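Clekar Two-Arm Table Unit
Set-up and User Guide

Section 6. Household tasks: what to expect, and how to set up the bottle task

6.1 Scope

The unit can be taught a limited number of kitchen chores. It does not replace a person in the kitchen, and you should not buy or plan for it on that basis. This section states which chores are ready for daily use, which are for trial only, and how to run the bottle-opening task. Read section 3 (mounting the arms) and section 5 (homing) first.

6.2 Task ratings

Each task in the Prerkilance library carries one of three ratings.

Rating A: may be run with a person in the room but not watching. At present this covers moving dry, rigid items between two marked places, and stacking plates of one size.

Rating B: may be run with a person watching and within reach of the stop button. Covers removing screw caps, setting out bowls of mixed size, and wiping a flat top.

Rating C: trial only. Covers pouring, cutlery sorting and anything involving cloth. Expect failures.

No task involving heat, knives or glass under pressure is rated. Do not attempt to teach one.

In the Morin test kitchen, 232 cap removals were attempted with release 10 of the library. Of these, 184 ended with the cap off, the bottle held and nothing spilt. Most of the remainder were stopped by the grip check before the cap had turned. A person does the same job faster and rarely fails. The rating will stay at B until the rate reaches 99 per cent.

6.3 Preparing the table

1. Clear the strip of table directly in front of the base beam. Both arms pass over it when homing.

2. Place bowls, plates and trays towards the rear and sides. They may stay on the table during the task. Items that overhang a tray must be stable when nudged.

3. Stand the bottles upright on the right half of the table. Leave a hand's width between them.

4. Wipe the bottles. A film of water or oil on the plastic is the commonest cause of a grip fault.

Caution: Do not use bottles that have been shaken, or that have warmed in the sun. In July and other hot months, let fizzy drinks cool for an hour first.

Note: Patterned crockery does not affect the task. Clear bottles against a pale wall are harder for the unit to find than coloured ones. If a bottle is missed twice, move it further from the wall.

6.4 Running the task

1. Switch on both arms and wait for homing to finish.

2. Check that each arm cable is seated in its clips along the forearm. A slack cable can catch on the wrist.

3. Choose CAP REMOVAL, then the number of bottles.

4. Press START and keep one hand near the stop button. The arms bring the bottle and cap together between the grippers. The bottle may be tilted while it is held; this is normal with one part full only if the angle stays small.
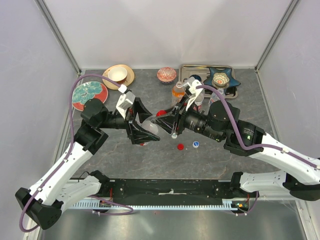
5. Wait for both grippers to open fully before reaching in. Caps are set down on the table top and have to be collected by hand.

6. Press END. The arms return to the home position.

6.5 Faults

Grip check failed: dry the bottle and start again. If the fault repeats, inspect the finger pads for wear.

Cap not found: the cap is covered or is too shallow. Loosen it by hand by a quarter turn, or leave that bottle out.

Arms too close: an item is blocking the planned path. Press stop, move the item and home both arms.

Replacement finger pads are supplied by Grulemari. Corrections to this section should be sent to Francine Lévesque, technical documents, Clekar.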